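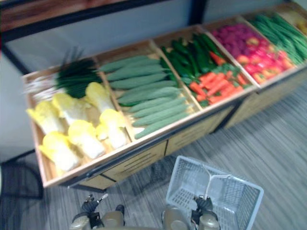
The Mengal unit was returned to service at the Lirville produce cell this morning after replacement of the right wrist bearing. The bearing fitted is a standard 608, drawn from Tornano stock, and the seat was cleaned and inspected before assembly. The first task after power-up was the basket approach, in which the right gripper takes hold near the handle of the white shopping basket on the carpet in front of the display while the left is kept clear. The bins were left in the order used since June, with the napa cabbage at one end, then the cucumbers, the carrots and the red produce, and the long beans further along, so that the stored bin positions could be retained without change.

Wrist homing was carried out twice. The first attempt stopped with a torque fault on joint 6, traced to a cable clip refitted on the wrong side of the housing. The clip was moved, the harness was given a little more slack and the second attempt completed normally. The fault has been entered in the cell log under the existing wrist heading.

Hand-eye calibration was repeated in full, as the Vomasdale procedure requires whenever a wrist has been opened. The residual came in at 2 mm, which is within tolerance but higher than the figure recorded before the repair. It was accepted for today. Should it drift further, the calibration board will be checked for flatness before any further work is done on the arm itself.

The endurance run began at 10:40 and was set for 300 open-and-close cycles on the right gripper, unloaded. Motor temperature levelled off well before the end. A faint click was audible on closing during the early cycles and was not heard later in the run. The finger pads show wear at the tips and have been placed on the order to Tornano, together with a spare clip of the correct pattern.

The afternoon was given over to housekeeping. The carpet in front of the display was vacuumed, the floor marks for the base were renewed and the emergency stop was tested from both positions. Grip force for the basket remains at its former setting. The colour balance of the head camera was left alone, although the yellow cabbage tops continue to read brighter than the reference file from Vomasdale.

Outstanding: grease for the left wrist, revised harness drawing, return of the torque driver to the Mengal workshop. The unit was parked and powered down at 4:15.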